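Ruffled pillowcases: how do you get the pillow in without a fight?

hirkov_linens
Posted Sunday, 9:14 am
OK, I finally gave in and bought a set of ruffled cases and I am in love with them! Only problem is stuffing them. With my old plain ones I just grabbed and shook. With these I end up with the ruffle bunched under one side and a corner of pillow folded over inside. What's your method?

Ulotley
Posted Sunday, 9:40 am
Flat on the bed, every time. Smooth the case out first, lay the pillow on top so you can see which way it wants to go, then feed the short end in. I did 30 of these for a family reunion one March and my arms were fine afterward.

kolley43
Posted Sunday, 10:02 am
Gotta disagree with Ulotley. Inside out is the way! Turn the case inside out, stick your hands in to the far corners, grab the pillow through the fabric and flip the case down over it. Same trick as a duvet cover. So satisfying when it lands right.

Ulotley
Posted Sunday, 10:11 am
Works great on plain cases, sure. On a ruffle you're dragging the trim through your fists the whole way and then you get to iron it again. No thank you.

kolley43
Posted Sunday, 10:15 am
You iron pillowcases??

Ulotley
Posted Sunday, 10:16 am
Only the ruffles! Five minutes with a podcast on, I love it.

Aliyu
Posted Sunday, 11:30 am
Fold the pillow in half the long way like a hot dog bun, slide it in, let go. It opens up by itself and fills the corners. Doesn't work with stiff foam, but for anything squishy it's magic. Also check your sizes, hirkov_linens. I had a queen pillow in a standard case for a year and blamed my technique.

hirkov_linens
Posted Sunday, 12:05 pm
Just measured and the size is right, so it's me, haha. Trying the hot dog fold tonight. Does thread count matter for this? Mine say 200 and they feel kind of grippy.

kolley43
Posted Sunday, 12:21 pm
A little, I think. My smoother ones slide on easier, but they also slide off the bed, so pick your battle.

Ulotley
Posted Sunday, 1:48 pm
I'm sticking with the flat method, and the part people skip is fixing the trim before the pillow goes anywhere near the opening. A white case with a blue ruffle is the best kind to practice on, you can spot a twist in that border right away, like the strip trailing out past the lower left of the pillow. Straighten that bit, give the pillow a pat so both ends are equally puffy (one always ends up flatter), and then start feeding it in.

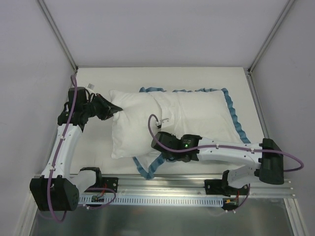
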